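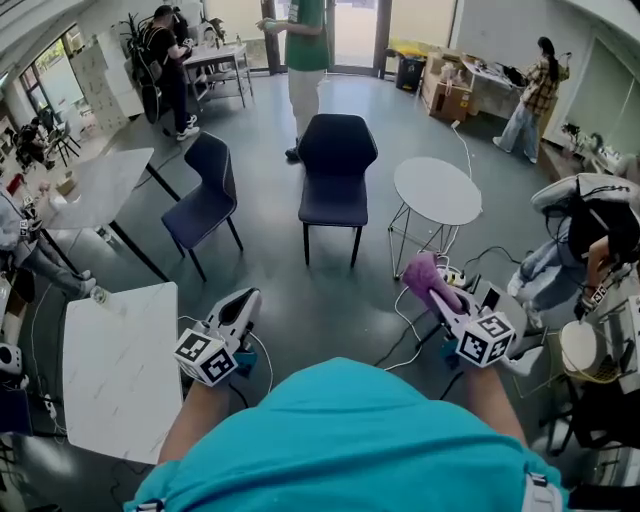 Buyers of hand-held gripper kits spend too long on the jaws and too little on the license. I have been reading the offer for the Caltix Lesum, a two-hand kit for recording manipulation data without an arm, and the hardware is the least interesting part of it.

The kit costs $2597 per pair. The price covers the grippers, the marker cubes and 36 months of Brallidard, the hosted service that turns raw recordings into trajectories. After that the service renews yearly at a rate the quote leaves blank. Without it you keep your video and lose the solver.

I think that is the wrong way to sell a tool. A calibration file belongs with the device it describes. Caltix stores it on the server, so a lab that lets the plan lapse cannot reprocess its own sessions. Tedesco, the closest competitor, charges more up front and ships a local solver. It is slower, and it will still run in ten years. 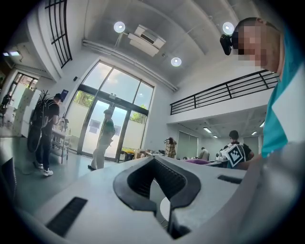
View from a gripper-mounted camera, indoors, with other people working in the same hall.

Shared rooms are where the service should earn its fee. In our trial Brallidard rejected 58 recordings, over half of them for marker confusion between operators. The log gave one error code for all of them. A local solver would have let us change the marker IDs and run the batch again that afternoon. We waited 3 days for support.

Caltix has promised an export tool in June. Until it ships, I would buy one pair, keep every raw file, and leave the multi-year plan unsigned.

We use cookies to improve your experience. Accept | Manage settings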